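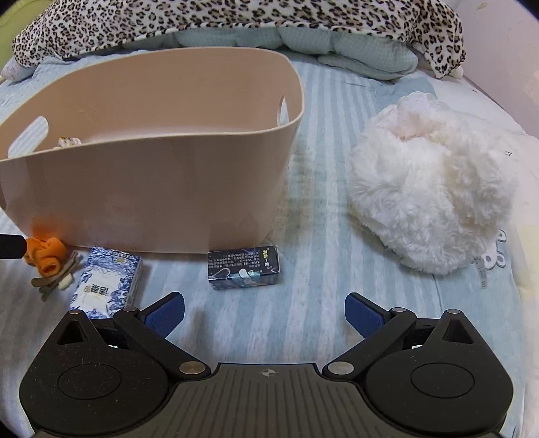

Gripper open over the sheet, with the bin and the small things in front of it.

When the gripper position jumps near a shiny bin
Last updated: November
Filed under: Fault finding / Hand-held grippers / Tracking

This page is for people who record household tasks with a hand-held gripper and later find a jump in the position line. The hand moves calmly, but in the recording the gripper goes sideways by the width of a fist and comes back. If you train on such a recording, the arm can learn the jump also. With us it did, and the arm struck the rim of the bin hard enough to bend a finger link. Please read the safety part before you replay anything on a real arm.

I write with the names we use in Peltemwood. Duren is our recording program, Landeg is the viewer in which we look at the lines, and Perora is the arm. If your programs are different, the steps stay the same but the menus will not.

What the fault looks like

The task was to put small things into a plastic storage bin on a bed: packets, boxes, some soft items. In the middle of the bed everything was good. The trouble came when the gripper was low and close to the outer wall of the bin. In Landeg the position line then makes a sharp tooth, while the line for the jaw opening stays smooth. This difference is important. If both lines have a tooth at the same moment, you have probably lost some images, and you should check your cable and your storage card first. If only the position has it, continue here.

There is a second form which is more difficult to see. The line does not jump, it slides. The gripper is held still above the sheet and the program believes it is moving slowly along the stripes. You find it when you compare the start and the end of a recording. We begin and finish each one with the gripper in the same place, so the two positions should agree.

Why it happens

Duren works out the movement from points that it can recognise again in the next image. A smooth, glossy wall gives few points of its own. What it does give is reflections, and a reflection does not behave as a mark on the wall would. When you move, it moves differently. Put a bright orange cloth item against the base of the bin and you get an orange patch on the plastic which the program is happy to follow.

Stripes are another problem. One stripe is very much like the next, so the program can take the wrong one and be very sure about it. Either of these things alone we could usually survive. With the wall filling much of the view and stripes in the rest, there was not enough left to correct the error.

I first blamed the gripper itself and changed the finger pads, which was an afternoon lost. Please do not begin there.

Before you start

Switch off the arm, also if you only want to look at recordings. Take a copy of the folder and work in the copy. You need the raw images and not only the lines which were made from them. Charge the gripper fully, so that a weak battery does not give you a second fault to look for.

Step 1. Find the teeth

Open a recording in Landeg and show position and jaw opening under each other. Go to each tooth and write down the time. Then open the raw images at this time and look what is in the view. Do this by eye, it is worth the patience. I looked through 12 recordings this way, and the worst teeth were all in moments when the gripper was turned towards the bin wall.

Step 2. Show the tracked points

In Duren, switch on the point display and play slowly through the bad part. Good points sit on things which do not move: the spots of a patterned blanket, the print on a carton, the fold of a quilt. Bad points sit on a bright glint or on a coloured reflection. If you see many points on the bin wall travelling together while the bin is standing still, you have found your fault. 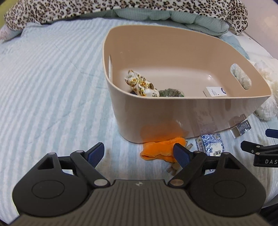

Check also the points on things that you are going to pick up. A packet with dense printing is very attractive for the program, and while it lies on the sheet it is a useful help. As soon as it is in the jaws, it moves with your hand and those points tell the program that you are standing still. In Duren you can mask the area between the fingers. Draw the mask with the jaws wide open, and draw it generously — a mask that is too small was the reason for several of our slides.

If you work with a second gripper, mask the zone where it enters the view as well. It moves on its own and it must not be used as a fixed thing.

Step 3. Change the place a little

You do not need to buy anything. Try these changes one at a time and make a short test recording after each.

Turn the bin so that the lamp or the window does not make a glint on the inside wall. A small turn is often sufficient.

Keep something with an irregular pattern at the far side of the bed, in a position where it stays in view when the gripper goes low. A leopard blanket is very good for this. Fine checks are less good, they have the same weakness as the stripes.

Move the small things away from the base of the bin, by a hand's width if there is room. The reflections get weaker and you come down on the object with less wall in the view.

If it is still bad, change the sheet for one without stripes. A fully plain sheet is not ideal either, but it fails in a more honest way: Duren gives a warning that it has lost the points, and you know which part to cut.

Step 4. Move differently

Come from above and go down slowly. When you carry an item over the rim, do not swing the gripper close along the wall. After you let go, wait two seconds with the gripper quiet and the blanket in view, so that the program can find its place again. New people always skip this pause.

Step 5. Decide what to keep

Make three test recordings and compare start and end position in each. If they agree, continue. For the old material, cut a recording only when the tooth is at the beginning or the end. With a tooth in the middle, throw the whole recording away. I know that it hurts. We tried to smooth the line over the tooth, and it looked beautiful in Landeg, but the path was still wrong next to the rim, exactly where the arm has the least space.

Safety when you replay

Never replay a repaired recording on the arm at full speed. On Perora we set the lowest speed, remove the bin, and let the arm do the movement in the air with one person at the stop button. Then the bin comes back, empty. Keep your hands out of the bin and off the bed while the motors are on, also when the arm seems to have finished. If it makes one unexpected sideways movement, press stop and go back to Step 1 with this recording.

After any contact with the rim, look at the finger links and the pivots from both sides. A bent link can still open and close, but the jaws no longer meet in the middle, and the next person will look for a software fault that is not there.

Corrections to this page can go to Riet Mulder at the Peltemwood workshop. Please add the raw images from the bad moment, the lines alone do not help me much.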